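The great key sort

I have been putting this off since we moved in, and I finally gave it an evening in November, with a pot of tea and the radio on low. Every house seems to have a drawer where keys go to be forgotten, and ours had swallowed over 30 of them. Bike locks, the old shed, my aunt's apartment, two suitcases I gave away years ago!

My friend Omolara told me to stop threading everything onto one giant ring and get those plastic tags with the little paper label inside, so I bought a bag of them in different colors. Red is for the house, yellow for family and neighbors, black for anything with wheels or a padlock.

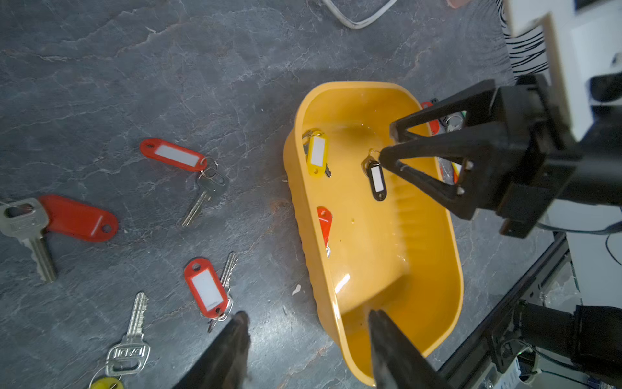 The labels are small, so keep your wording short. I wrote "back door, top lock" on the first one and ran out of room halfway through "lock." Pencil is kinder than pen too, at least until you've gone and tried the key in the door (I got the garage and the cellar mixed up, and then mixed them up again).

I still have six that fit nothing at all. My neighbor Tala thinks one might belong to the mailbox at her old place, so she's coming by to look through them, and I've promised her cake. The rest can wait in an envelope until spring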